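The bed is not a table, and other things I know

Jul 8, 2021

I have lived in this apartment for two years and in that time I have owned a kitchen table for all of them. It seats four. It currently seats a printer, a box of winter boots and the mail. Everything I eat that comes in a bag, I eat on the bed.

I bring this up because June was the month I decided to become a person with a system. I bought a notebook. I read an alarming quantity of advice on tidying, most of it written by people whose homes contain one chair and a branch. And I downloaded an app called Steravora, which sends you a small chore every evening at the exact moment you sit down. It gives you points. I finished the month with 1691 of them, and they can be exchanged for a different color of background.

The kitchen went fine. Kitchens are easy, there's a drawer for forks and the forks go in it. The bathroom took an afternoon and one trip to Fokau, the housewares store by the bus station, where I bought an Osport basket that was supposed to hang over the shower rail and now lives on the floor under it. The hall closet I did in a single furious burst and I would rather not discuss what was behind the vacuum cleaner.

The bed beat me.

My bed is round, which I will admit was a decision. It has a curved beige headboard with channels stitched down it, like half of a very soft seashell, and when I saw it in the showroom I thought it looked like something a film star would cry on. What I didn't think about was sheets. A round bed wants round sheets, and you will be amazed at how few of those exist and how many of them are purple. Mine has "Happy Every day" written across it in pale script. I did not choose it for the message – I chose it because it fit – but I've now slept on that instruction long enough to feel a bit nagged by it.

The other thing about a round bed is that it has no corners, so there is no natural place for anything to end up. On a square bed, clutter drifts to the foot and stays there with some dignity. On mine it just sort of circulates. Chips in the middle, wrappers behind the chips, pillow wherever I kicked it. The comforter gets shoved off to one side and stays in a heap until I'm cold.

And then there are the pigs. I own more pink pig merchandise than a grown adult should be able to account for. It started with one, a gift, and after that everybody I knew had an easy answer for my birthday. Fu is the name I gave the first one, after the big gold character on the red paper cups I buy for New Year and then use until the following New Year, since they come in sleeves of 50 and I have a limited number of guests.

Steravora's chore for last night was "Clear one surface completely." I looked at the kitchen table. I looked at the boots. I went and stood in the bedroom doorway instead.

Bed, before:

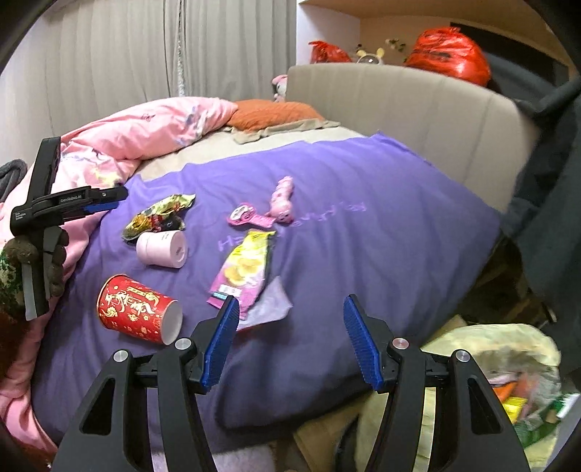
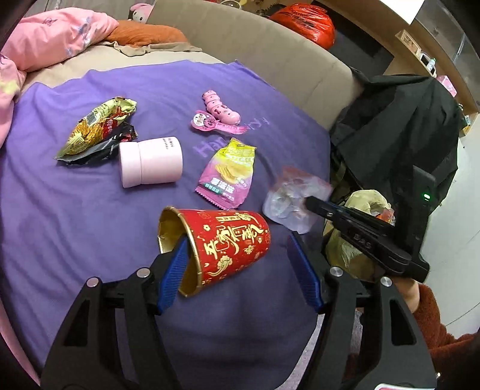 My method, which I offer free of charge, is to start with whatever is most obviously trash and work toward whatever has a face. Wrappers go first because you can't get sentimental about a wrapper. Then cups. Then anything with a lid, which has to be opened and checked, a step I skipped once and paid for. An open bag of chips is not trash, it is food, and goes back to the kitchen with a clip on it. That's the rule. In practice you stand there and finish the bag, and then it's trash, so I suppose the rule works either way.

Toys last. They go up by the pillow in a row, and I have stopped pretending I don't have an order for them.

After that it's only fabric. Shake the sheet out over the side (crumbs are now a floor matter, and the floor has its own evening in the app), pull it back down, comforter on top, pillow where a pillow goes. The entire job takes less time than reading one chapter of a book about how to do it, and I've read several.

The app gave me its points and a small animation of a broom. At this rate I'll get to 2042 sometime before the end of the month, and that's enough for the green background.

The printer is still on the table. I've moved the boots to a chair.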